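Office diary, Lokwood Fund Administration
December 18, 2025

The office opened at the usual hour. The morning was given over to the Skemby Income Fund, whose register of unit holders is to move from the present database to the shared ledger run by Vukach. The trial transfer was run overnight. The old register holds 2,738 entries and the ledger accepted 2,555 of them without query. The remainder were placed in the holding file and will be looked at one by one.

It should be recorded that no units were moved in the trial and no holder's position has changed. The ledger copy is a test copy. The database remains the legal register until the trustee signs the change notice, and the notice has not been drafted in final form. 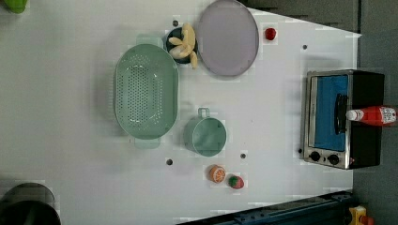

Colander, bowl and plate on the white table.

Most of the entries in the holding file appear to fall under joint names. The old register allows two holders to be written on one line, with an ampersand or the word "and", while the ledger asks for a separate key for each person and a rule saying whether one or both must sign. Our forms have never asked that question. Holders who joined before the August form was brought in gave a single signature and were told that it would do. The legal position is probably that both must sign, but I do not wish to settle it in a diary and have sent the point to counsel with two sample forms attached.

A smaller group concerns estates. An executor can be entered in the database by a note in the margin. The ledger has no margin. Vukach proposes a temporary holding wallet in the name of the fund, to be released on sight of probate. I have asked who would hold the keys to it, and whether the depositary would regard units in such a wallet as being in safe keeping. No answer by close of business.

The call with Pawlak, as auditor, began at eleven and overran. Pawlak asked for a full record of every change made to the holding file from today onwards, including the name of the person making it. This is a reasonable request and has been agreed. The record is to be kept in a plain spreadsheet for the time being, stored on the shared drive with the fund papers, read-only to all except the registrar and myself.

The notice period was discussed next. The fund rules give holders 90 days to object to a change in how the register is kept. I had read this as running from the date of the letter. Pawlak reads it as running from the date of receipt, and for overseas holders the two could lie some way apart.

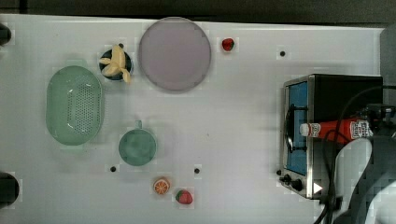 Aldo Pellegrini wrote after the call that the longer reading should be used for everyone, that a second closing date for overseas holders would only lead to telephone calls, and that he would prefer to lose a fortnight now than defend the shorter period to the trustee later. He also asked that the letter avoid the word "blockchain" in its first paragraph and say simply that the list of owners will be kept in a new way.

I have accepted both points. The draft letter was amended in the afternoon and now opens with the holder's name, the number of units held and a sentence stating that no action is needed by those content with the change. The technical annex has been cut to one side of paper. Paragraph 8, on fees, stays as it was: the cost of the move falls on the manager and is not to be charged to the fund.

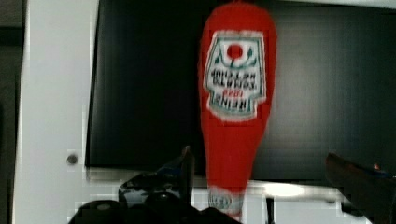

The annex still needs a clear account of what happens when a holder loses access. Under the present arrangement a holder writes in, identity is checked, and the registrar issues a new statement. Under the ledger the registrar will cancel the old key and issue another, and the cancellation will be visible to every party with a copy of the ledger, though without the holder's name. Bergþóra Toft is to write this passage and has been asked to keep to the terms already used in the letter.

She raised a related matter. Two distributors have asked whether units on the ledger may be pledged as security for a loan. The rules are silent. Until the trustee has taken a view the answer is no, and both were told so by email before four o'clock.

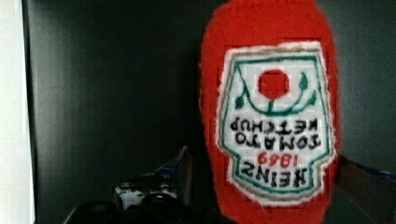

Red yarn bottle with its white label.

Other business. The bank confirmed the income account balance and it agrees with ours. The quarterly return is filed. The Vukach service agreement came back with our changes accepted except for the clause on notice of outages, which still says "promptly". I have asked again for a stated number of hours.

Carried forward: counsel on joint names; Vukach on the estates wallet; Bergþóra Toft on the lost access passage; second trial transfer, date to be fixed once the holding file has been cleared.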